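Household Textiles, Unit 4: Bed Linen
Notes by Tahmineh Rezaei
Ferkton College, evening course

Bring last week's fibre chart with you, as I shall keep referring to it. The reading for this unit is the chapter on sheeting in the course pack, up to the section on blankets, which we leave until February.

1. What a sheet has to do

A sheet lies between the sleeper and the mattress. It takes up sweat and skin oils, it is rubbed all night, and it is washed more often than almost any other large piece of cloth in the house. A good sheeting fabric therefore needs to take up moisture, stand up to rubbing and come through many washes without losing much strength or shape. How it feels against the skin matters a great deal to the buyer and is the hardest of these to measure.

Flat sheets are a plain rectangle with hems. The top hem is often deeper than the bottom one, which helps whoever is making the bed to find the right end. Fitted sheets have shaped corners and elastic, either at the corners only or right round the edge. All-round elastic holds better on a deep mattress but takes longer to sew and costs more.

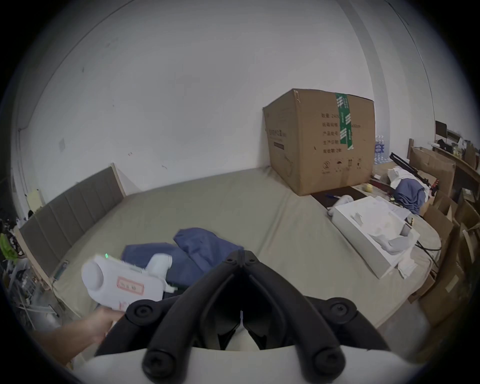
Fig. 1. Large bed with a plain fitted sheet in khaki-beige.

Fitted sheets wear out in a different way from flat ones. The elastic usually goes first, and the cloth next to the corner seams is under strain the whole time the sheet is on the bed. A flat sheet can be turned end to end so that the wear is shared. A fitted sheet can be turned too, but only if the mattress is the same depth all round, and most people never do it.

2. Fibres

Cotton is still the usual choice. It takes up moisture well, it is stronger wet than dry, and it can be washed hot. Its weak point is creasing. Longer staple cotton makes a finer, smoother yarn with fewer loose ends, and so less pilling.

Linen takes up moisture faster than cotton and dries faster. It is strong, but it does not like being folded sharply along the same line over and over, so old linen sheets often split at the fold.

Polyester and cotton blends crease less and dry sooner. They are common in hostels and student housing for that reason. The drawback is pilling: the cotton wears away and the polyester holds on to the little balls of fluff.

Viscose, including most cloth sold as bamboo, drapes well and feels cool. It loses a good deal of strength when wet. Wash it gently and do not wring it.

3. Weave

Plain weave (percale, when the yarns are fine and closely set) is crisp and even. Sateen has longer floats on the face, which makes it smoother and shinier but easier to snag. Twill has a slanting line and turns up more in furnishing than in sheeting, though you will meet it in hotel linen now and then.

Thread count is the number of warp and weft threads in a square inch. Beyond a certain point you cannot get more single threads in, and the very high figures on packets are reached by counting each ply of a twisted yarn. Our sample from the Wivedard range is sold as 536. When we unpicked a corner in class we found two-ply yarn in both directions. Counted as whole yarns, the figure is half what the packet says. Our Yordanov sample is marked 369 and is a good firm cloth. Handle both before you look at the numbers.

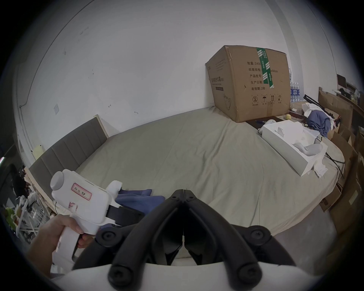 Weight is more useful to a laundry than thread count, but it is seldom printed on the packet for shoppers. Cut a square of known size, weigh it, and work out the grams per square metre. Weigh the sample after it has been left in the room for a while, as cotton straight from a hot dryer holds less moisture and will come out lighter than it should.

4. Colour

Most plain sheets are either dyed in the piece, after weaving, or made from dyed yarn. Piece dyeing is cheaper and lets the maker decide on shades late. Checks and stripes are usually yarn dyed or printed, and you can tell which by looking at the back.

Muted shades such as beige, grey and soft green are dull by design, and they change a good deal with the light. A sheet that looks green by a window may look brown under a lamp. Always match two pieces under the lamp they will be used with, and again in daylight. If they match under one and not the other, the word for it is metamerism – it will come up again when we do curtains.

For rubbing fastness, take a piece of white cotton, rub it on the dry sheet, then wet a fresh piece and rub again. Compare both with the grey scale in your folder. Dark reds and navy blues are the ones to watch.

5. Creasing

Cotton creases because the bonds between its chains are broken when the fibre is bent, and form again in the bent position. Moisture speeds this up. Body warmth and damp are both present in a bed, so even a well-ironed sheet will crease in a single night.
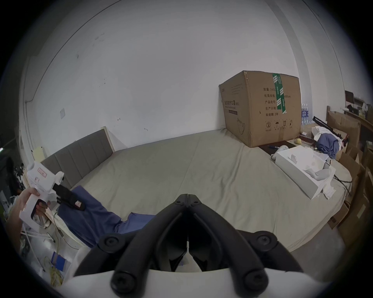
Fig. 2. Wrinkled beige-khaki bedsheet.

Easy-care finishes link the chains together with a resin so that they spring back. The price is some loss of strength and a slightly harder feel. Finishes also weaken with washing, so a sheet that needed no iron when new may well need one later on.

At home, most creasing can be cut down by the following:

Do not overfill the machine. The sheets need room to move.
Choose a lower spin for linen.
Take the load out as soon as the cycle ends and shake each piece.
Hang flat sheets by the hem, pegged at the corners and once in the middle.
Iron while still slightly damp, or fold and leave under a weight.

6. Washing

White cotton can go at 60 degrees. Coloured cotton is better at 40, and 30 is enough for lightly used sheets if the detergent is made for it. Keep bleach away from anything with elastic. Turn fitted sheets inside out and check the corners before they go in, as smaller items collect there and come out unwashed.

Tumble drying is hard on elastic. If a dryer must be used, take fitted sheets out early and finish them on a line or over a rail.

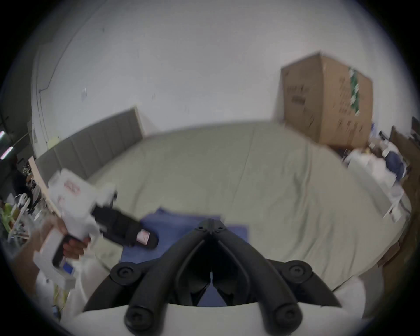 7. Practical work for next time

Use the sample cards handed out in class. Work in pairs.

a) Name the weave, using a glass if needed.
b) Weigh the sample and work out the grams per square metre.
c) Crush the sample in your fist, lay it flat and sketch it straight away, then sketch it again after 30 minutes.
d) Carry out the dry and wet rubbing tests and note the grey scale result for each.

Write up on the Model sheet at the back of the pack. Results go in the left column, comments in the right. Samples are to be returned with the write-up.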